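Elik Mug and Bilero Plate, Breakfast Pair
Sold together or one at a time
Last updated Wednesday, October 28, 2020

Okay, so this is the pair people keep writing to me for, and I'm so happy to finally have it back in stock! It's one light blue mug (the Elik) and one round lavender plate (the Bilero), and I put them together on my own kitchen counter long before I thought of selling them that way. Blue and purple sounds like a lot first thing in the morning, I know. But both colors are soft and a little bit gray, and they sit next to each other like they've been doing it for years.

I put them out with a couple of small striped orange things for fall, mostly to see if the lavender could take it, and it can. Orange makes that plate look twice as purple. The striped pieces aren't for sale here, sorry, I only have the two.
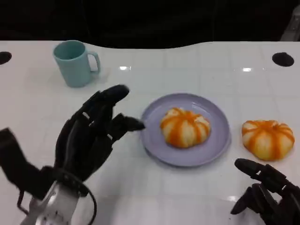 The mug

The Elik is ceramic with straight sides and a matte finish on the outside, and it holds 11 ounces. That's one real cup of coffee with room for milk, or a hot chocolate if you go easy on the marshmallows. The inside is a slightly deeper shade than the outside, which you notice more when it's empty in the sink than when you're drinking from it, but I love it anyway.

The handle is plain and fits two of my fingers comfortably, three if I squeeze. My sister-in-law Yi-chun Lau gets her whole hand around the mug and ignores the handle completely, so do what you like. It's fine in the dishwasher on the top rack and fine in the microwave, though the handle does get warm if you go over a minute or so.

One thing to know about matte glaze: metal spoons can leave little gray marks on it. They come off with baking soda and a damp cloth. Please don't go at it with a scouring pad, I did that to my first one and it has a shiny patch now.

The plate

The Bilero is a shallow round plate with a raised rim. The rim is my favorite part -- it's just enough to stop toast crumbs from going everywhere and to give you something to get your fingers under when you pick it up. I use mine for toast, cut fruit, half a sandwich, and (most often) whatever cookie is nearest.

It's 19 centimeters across, so please get a ruler out before you order! Every so often somebody buys four of these thinking they're dinner plates, and then we both have to deal with a return. It's a breakfast or dessert plate. A full-size version may come later, and I'll put it on this page if it does.

The surface is smooth with a light sheen on it, a bit glossier than the mug.

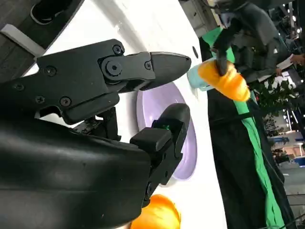 Stacking is easy enough, the plates nest well in a cupboard and don't rattle much. The mugs don't stack at all. I tried two high once and won't be trying three. If you're short on shelf space, the mugs do hang fine from ordinary cup hooks.

About the colors

Both pieces look best to me on something plain and pale. On a white table the lavender really shows up and the mug goes a touch greener or bluer depending on your light bulbs. I've had one customer call it sky blue and another call it teal, and they'd bought the same mug in the same week. On dark wood the two of them look much quieter. Junhao Peng, who bought eight of each for his tea shop, uses them on black trays and says his customers ask about the plate more than the mug. At my house it's the other way around.

If you're matching them to dishes you already own, write to me and tell me what you've got. Creamy, yellowish whites are a little tricky with this lavender. Clear whites and grays are easy.

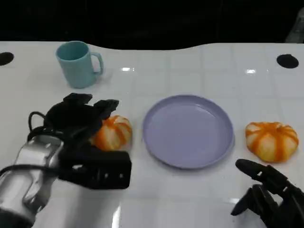 I'm also asked a lot whether the set works for the rest of the year or if it's a spring thing. I'd been a little worried about that myself. But I had the pair out all last November with squash and clementines everywhere, and nothing looked out of place, so mine don't get packed away anymore.

Prices and what's in stock

Elik mug and Bilero plate together: $40
Elik mug alone: $22
Bilero plate alone: $21
Extra mugs and plates can be mixed in any number

Each piece is wrapped in paper and packed in its own inner box, so you can split a pair for gifts without hunting for packaging. The current batch is 700 plates and a few more mugs than that, and I don't expect another before spring.

Shipping and breakages

Orders go out on weekdays from our Adetgate workroom, where Boyang Xu does all the packing and is very, very serious about corners. If something still shows up chipped, send me a picture of the piece and the box within 14 days and I'll mail a new one. You don't have to send the broken one back.

Returns are fine for 30 days if the piece hasn't been used. You pay the postage on those, I'm afraid, unless I sent you the wrong thing.

Questions go to Lihua Liang through the contact form. I answer most of them in the evening, usually with the mug next to me.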